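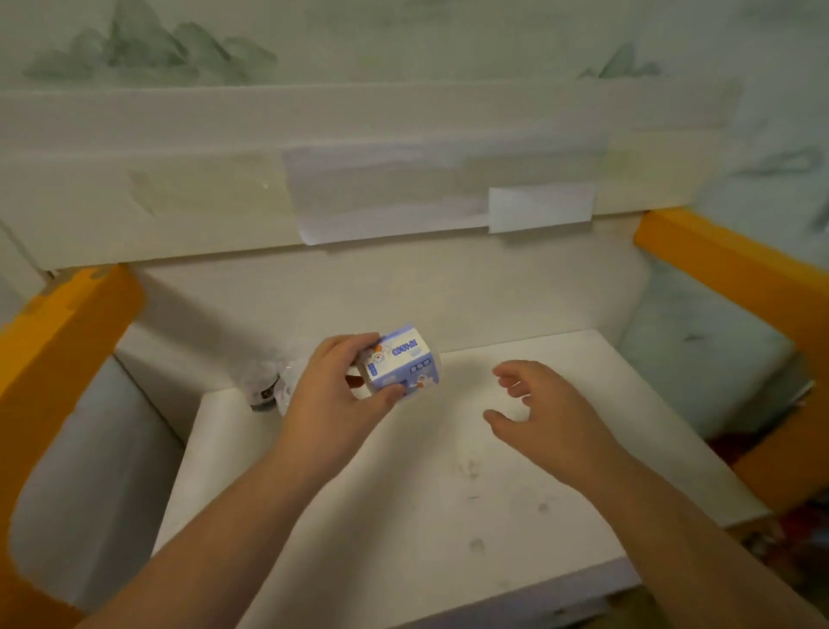 Ollumberg Display Shelf, white with curved side rails

We have stocked plenty of small shelving over the years and this is the one we keep putting things on ourselves. The Ollumberg is a white shelf unit for the small stuff: cartons, little clear boxes, bottles, snack packs, anything that gets lost at the back of a deep cupboard. It's 300 mm deep, so a short row of bottles stands comfortably and you can still get both hands in to shuffle things along (which you will, because arranging it is half the fun!).

The rounded rails at the sides are what people notice first. They're bright and glossy and cheerful, and there are no sharp corners to catch your forearms on when you reach in. The shelf boards are plain white and smooth, a lovely quiet background for labels with cartoons and lots of colour.

Clear containers look especially good on it. Tall bottles at the back, little boxes in front, labels facing out, and you can see what needs topping up as you walk past.

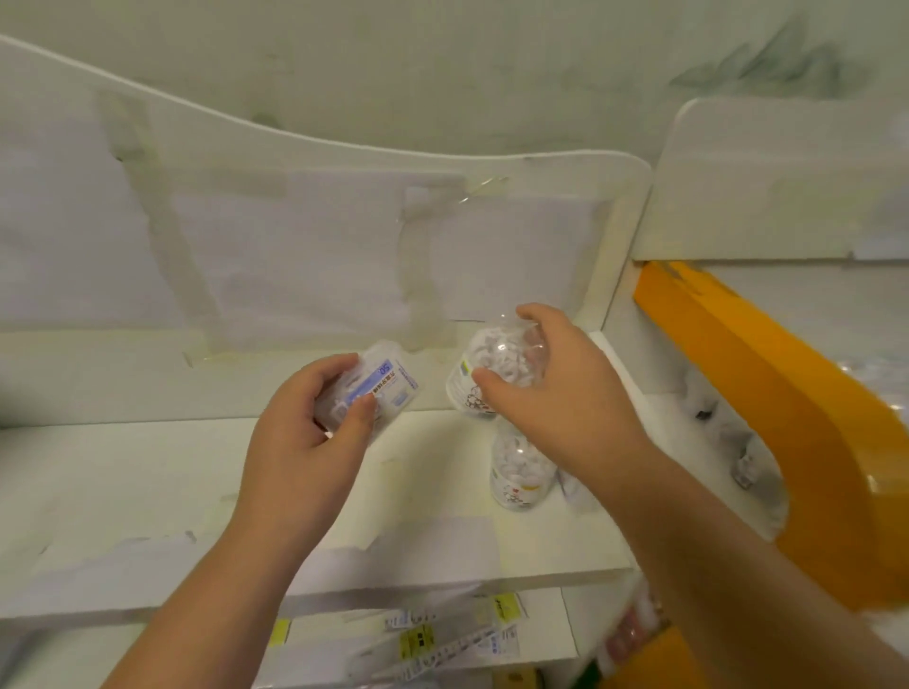

Good to know

Load per shelf: up to 10 kg, spread evenly
Depth: 300 mm
Colour: white, with coloured side rails
Cleaning: damp cloth and a drop of washing-up liquid. Scuffs from bottle bases do show on white, so give the boards a wipe when you restock.
Returns: 14 days, in the original box please

The back panel is a good place for a bit of decoration. Paper goes up with ordinary clear tape and comes down again when you fancy a change. We love a painted landscape behind the shelves, mountains in soft ink greys most of all, and it looks great against the bright rails. Start the tape at the top and smooth downwards.

When you are filling the unit, take the outer wrapping off multipacks before they go on. Loose plastic takes up far more room than you'd think and pushes the front row forward. 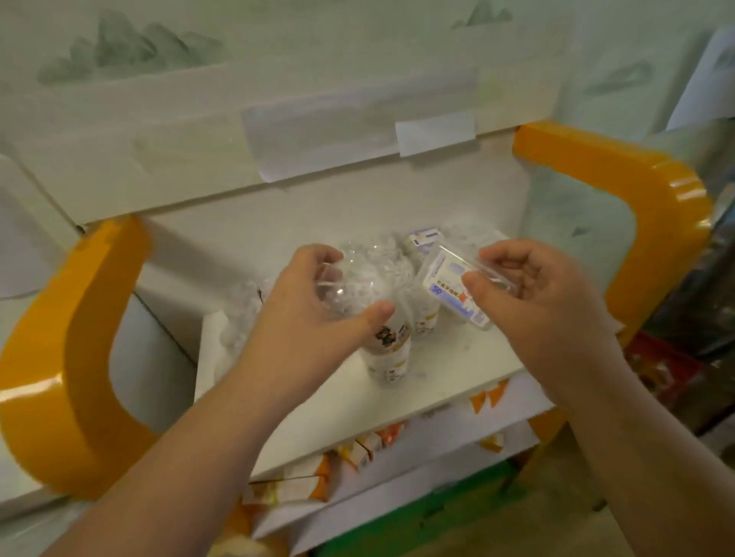
Betport, March

The new batch is in! Nearly 200 units, all in white, and the rails now come ready fitted. Aurelia Frei has one by the till in our Betport shop if you'd like to try it with your own bottles and boxes. Spare shelf boards can be ordered from Vusumuzi Magagula at the counter, and they fit the older units too.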